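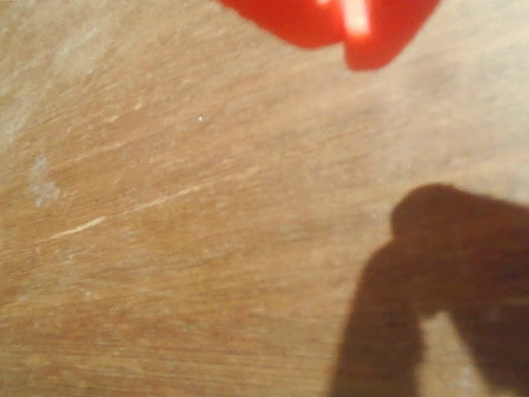
Tesbridge Robotics Club
Pre-session bench check, pick-and-place project (arm and bowl)
Checked by: Brock Bélanger
Session: Thursday
To be done before power goes on. Writing "fine" in every box will get the sheet handed back, as three of you found out in October.

1. Base plate secure on desk
Pass. I leaned on it. If you lean on it and it leans back, stop and fetch a spanner.

2. Screws, all joints
Pass after tightening. The elbow had worked itself loose again. Dierckx team, please stop doing it up by hand and calling it torque.

3. Servo cables
Pass with comment. Cable runs need enough slack for the wrist to turn all the way both ways, and no more. Move the arm through its full travel by hand, power off, and watch the cable the whole time. The one on this arm loops from the wrist round the side of the gripper, and I want that loop looked at every session, as it is the first thing that will catch on a finger.

4. Gripper opens and closes freely
Pass. Fingers meet at the tips. They are pointed, and so is my advice about keeping your own out of the way.

5. Work area clear
Fail, then pass, then arguable. 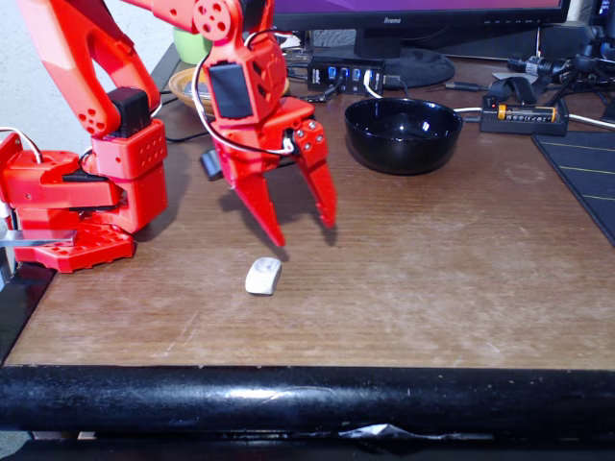

The reach test is meant to be run with only the target and the bowl inside the arm's swing. Everything else goes back beyond the line, including drinks, however sure you are that you will remember them. On our bench the USB hub sits just behind the bowl with its cables trailing, and there's a green cup on the left behind the arm. Cups live on the windowsill. This has been the rule since the Nustance demo, and those who were at the Nustance demo know why.

6. Batteries and charger
Comment. No cell is left charging when the last person goes home. Move the charger to the side bench before the arm is switched on.

7. Emergency stop
Pass. Pressed 5 times, stopped 5 times. Please press it yourself too. My having done it is not a safety feature.

8. Software limits loaded
Fail on first check. Somebody had loaded the Dromura settings, which are for a longer arm with bigger ambitions. Correct file now in place.

9. Desk edge and surface
Pass. Padding torn at the front, scratches on top. Cosmetic. Not to be added to.

Actions outstanding: 2
Item 5, cup. Item 6, charger.

Sheet 39. File behind sheet 38, wherever that is.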